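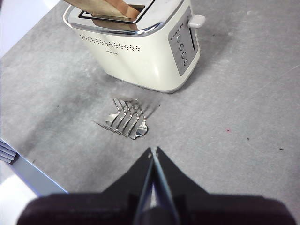
厨房回路老跳闸,前后查了三周,把过程和数据整理成一串。范围只限我家这套老房子,单相 230 V,TN-S 入户,配电箱五年前换过。别的接地制式不要照搬。

1/ 先分清跳的是哪一个。我家厨房回路上面有两级:一个 C16 的小型断路器,管过载和短路;一个 30 mA 的漏保,管剩余电流,和另外两条回路共用。很多人说“功率太大跳闸了”,掉下来的手柄其实是漏保的。漏保不看功率。我第一周也搞混了,白记了几天功率。

2/ 顺便说 C16 的意思。16 是额定电流,C 是瞬时脱扣曲线。按 IEC 60898-1,1.13 倍额定电流下一小时内不脱扣,1.45 倍下一小时内必须脱扣。换算过来是 18.1 A 和 23.2 A,中间那段由具体器件和环境温度决定。瞬时脱扣 C 型在 5 到 10 倍之间,B 型是 3 到 5 倍。所以厨房偶尔短时间用到 17 A,断路器没反应是正常的。

3/ 功率数据。在配电箱里夹了一只 Edis 的导轨式表,一秒一个点,存到本地。早饭时段的最高值 2,642 W,按 230 V、功率因数近似取 1,电流 11.5 A,离 16 A 还远。断路器这条线索到此排除。

4/ 微波炉标 700 W,那是输出功率,即送进食物的部分。输入功率要看背后铭牌,通常高出不少。做负荷估算一律用输入功率。水壶、烤面包机这类电阻负载没有这个问题,铭牌多少基本就是多少,随电压平方浮动。电压低 5%,功率低将近 10%。

5/ 压降也算了一下。2.5 平方毫米铜线,20 °C 时导体电阻最大 7.41 mΩ/m。配电箱到最远插座的走线按 20 m 估,来回 40 m,约合 0.3 Ω。11.5 A 时压降 3.4 V,占 1.5%。实测空载和带载之差是 4.9 V,多出来的 1.5 V 包括入户线那一段和接触电阻,当时没有再拆分。后面第 11 条会回到这里。

6/ 漏保。30 mA 的漏保,标准规定 15 mA 以下不应动作,30 mA 必须动作,中间不保证。用它自己的测试按钮只能验证机构会不会动,测不出动作值。动作值要用专用仪表做斜坡测试。仪表是找 Luminița Bratu 借的,她做住宅验收。我这只测出来 22 mA,在正常范围内。

7/ 于是问题变成:平时的对地泄漏有多少。用泄漏电流钳,相线和零线一起夹住,地线不进钳口。三条回路全开时读数 9.6 mA。这个数字已经偏高,常见的建议是稳态泄漏不超过额定剩余动作电流的三成,也就是 9 mA。

8/ 9.6 mA 从哪里来。主要是开关电源输入端的 Y 电容。每台设备零点几毫安,路由器、显示器、台式机、洗衣机变频板,叠加起来就可观了。这部分是设计上允许的,设备没有坏。坏在所有东西挤在同一个漏保下面。

9/ 逐台拔插头,记差值。得到的排序:台式机加显示器 2.1 mA,洗衣机 1.8 mA,洗碗机 3.4 mA(加热阶段),其余零散。洗碗机冷态只有 0.7 mA,一进加热就往上走。这是加热管绝缘下降的典型表现:氧化镁填料吸潮,泄漏随工况变化。

10/ 用 500 V 绝缘电阻档测洗碗机加热管对外壳,断电、拆线端后测,0.4 MΩ。同型号新管我手头没有数据,一般来说好的管子应该在几十兆欧以上。换了一根 Pikus 的副厂件,装好后测,超出表的量程。加热阶段泄漏回到 0.8 mA。

11/ 换管的时候顺手打开了最远那只插座。零线端子松,绝缘层有一小段发黄。回头看第 5 条多出来的 1.5 V,至少一部分在这里。假设接触电阻 0.1 Ω,11.5 A 时发热 13 W,全部集中在一个端子上。断路器对此毫无反应,漏保也没有反应。两级保护都覆盖不到串联接触不良,只能靠力矩和定期检查。

12/ 处理方法:剪掉发黄的一段重新剥线,插座整只换新,按厂家标的力矩拧。我用的是力矩螺丝刀。“拧紧”不是一个可复现的数值,手感在不同的人之间差得很远。多股软线要压针型端子,单股硬线直接进。复测,同样负载下压降 4.9 V 变成 4.1 V。

13/ 顺便得到的副产品:夜间基础负荷。凌晨两点到五点的均值 129 W,折合全年 1130 kWh。比我预想的高。拆开看,路由器和交换机 21 W,冰箱均值 38 W,旧的网络存储 44 W,剩下是各种待机。网络存储已经改成定时休眠。

14/ 配电箱的改动由持证电工做。Aurel Oprea 来了一上午,把原来一个漏保带三条回路,改成每条回路一只带过载保护的漏电断路器(RCBO),A 型。选 A 型是考虑到变频板可能产生脉动直流剩余电流,AC 型对这种波形不保证动作。变频驱动更重的场合要看说明书是否要求 F 型或 B 型。

15/ 改完后各回路稳态泄漏:厨房 2.2 mA,洗衣 1.9 mA,书房 2.6 mA。三个加起来和总线处测到的值对不上,总线处偏低。这是正常的,各设备泄漏电流相位不同,算术和只能当上限用。

16/ 有人会问为什么不直接换 100 mA 的漏保。100 mA 不能作为插座回路的人身附加保护,那是防火用的级别。跳闸频繁的原因要去查,不要把阈值抬上去。

17/ 数据格式:原始记录是 CSV,时间戳用 UTC,字段为电压、电流、有功、功率因数。绘图脚本放在我的 Lerik 仓库里,目录名 kitchen。里面有一段八月的旧数据,采样间隔是十秒,不要和现在这批混着求峰值,十秒均值会把水壶和压缩机启动的重叠削掉。

18/ 更正第 9 条:洗碗机的 3.4 mA 是包含了同插排上一只充电器的读数,充电器单独 0.2 mA。洗碗机本身应为 3.2 mA。结论不变。

19/ 截至 2026年6月27日,改造后没有再跳过。下一步是测各回路的环路阻抗,核对 C16 末端短路时能不能进入瞬时脱扣区。按 10 倍即 160 A 算,230 V 下环路阻抗上限 1.44 Ω,再乘 0.8 的温度修正,取 1.15 Ω。仪表还在 Luminița 那里排队,测完接着往下贴。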